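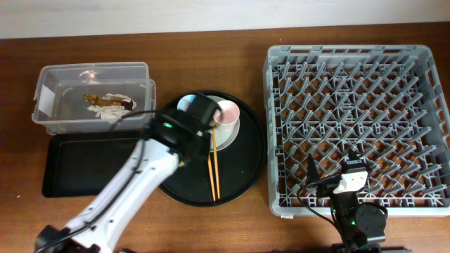 A clear bin for scraps, a round tray for the dishes and a rack to the right.

Ayten Karaca wants me to believe that the worst part of dinner is the ten minutes after it, and that a tray can fix it. I have washed dishes for most of my life without a system, so I came to her kitchen in December ready to be bored.

Karaca runs Prelura, a two-person outfit that teaches what she calls table clearing to people who live in small apartments. The course lasts 14 days. It costs $172, a number I asked her to repeat.

"People pay more than that for a pan they never use," she said. "I'm selling them their evening back."

I asked what a person learns on day one for that kind of money. Scraps, she said. Everything that isn't a dish goes into one clear container before a single plate moves. Peels, wrappers, crumpled paper, all of it in together.

Wrappers and peels in the same box struck me as a strange thing to teach in a city that asks us to sort them. She had an answer ready. "You sort at the bin, once, standing up. At the table you just get it off the table."

Why clear plastic? "So you see it. If you can't see it you leave it until tomorrow, and then it smells and you hate me."

Her business partner, Ea Steinarsdóttir, came in partway through this and was a good deal less sure. She used to fit out staff canteens for a firm called Triverov, and she has watched a lot of people put down a lot of trays.

"The round tray is Ayten's thing," Steinarsdóttir said. "I'd use a square one. You lose the corners with a round one, and chopsticks roll around on it. She likes how it looks."

Karaca did not deny this. The round black one, she said, makes people want to carry it, and a white plate or a cup with a pink rim looks good on it even when it's dirty. I said that sounded like decorating. "Fine, it's decorating," she said. "You still carried it to the rack."

The rack is where the two of them agree. Get a big one, bigger than you think you have room for, and keep it next to where the tray lands. Steinarsdóttir says most of the complaints she hears come from people whose rack holds two plates and a mug. Neither would recommend a brand. An earlier version of the course sent people to a store called Foley for everything, and they dropped that after 15 students wrote in to say they already owned a tray.

I asked if they had ever measured any time saved. They had not. A friend with an app called Fekix offered to log it for them, and Karaca turned him down.

"I don't want a number," she said. "If it's four minutes, you'll say it's only four minutes."

I would have said that, yes. I tried the container at home for a week, using an old salad box, and I did keep it up through the week. I never bought a round tray. My chopsticks went in the sink with everything else, and Karaca, when I told her, asked how big my rack was.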